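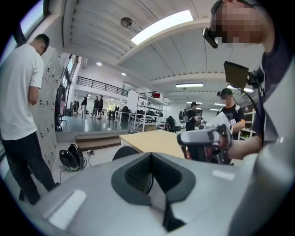 How often should a shared room be cleared out?

Twice a term is plenty for most rooms, with a quick ten-minute tidy at the end of every session in between. If you only manage the big clear-out once, do it in October, when everyone has settled in and the forgotten things have started to pile up.

Shared Spaces, Week 2: Lockers, Tables and Floors
Notes by Nighat Shaikh

Welcome back, everybody! Last week we ran over (my fault, I got going on coat hooks and couldn't stop), so a few bits from the end of that talk have slipped into this one.

Lockers
A bank of metal lockers against a wall is one of the nicest things a workroom can have, and also the place where things go to be forgotten. Every door needs a name and every key needs a spare. At Tritbridge we once inherited 97 keys in a biscuit tin, none of them labeled, and Viera Machala spent almost 20 hours matching them up. Please label as you go! A paper tag on a bit of string will do.

When you clear a locker, take everything out before you decide about anything. Wipe the shelf, check the hinge, try the key in the lock, and only then start putting things back. Leave room to stand in front of the doors, too. People bend down and look in for longer than you'd think, and they need somewhere to put their elbows.

Tables
A pale wooden tabletop shows every ring and pencil mark, and I rather like that about it, though I know Ataberk Uçar would have us cover the lot. Damp cloth first, then a dry one, always along the grain. Keep the table for the job in hand. Bags go in lockers, coats go on hooks (see last week, at length).

Floors, fans and cables
A floor fan is a blessing on a warm afternoon, but do think about where its cable goes. Run it along the foot of the wall wherever you can, and don't let it cross the path to the lockers or the door. Power strips should sit where they can be seen and reached, well away from the mop bucket. Before sweeping, switch the fan off at the strip, unplug it and coil the cable loosely. Dust the grille while you're at it, with the plug still out.

For next time
Draw a plan of a room you share with other people and mark where the cables run and where people stand when they open a cupboard or locker. Pencil is fine. Fouzia Durrani has the squared paper, and she'll be in the Bresum room from nine on Sunday if you missed picking some up. Bring your plan along even if it's half finished, and we'll swap them round the table before we start on shelving.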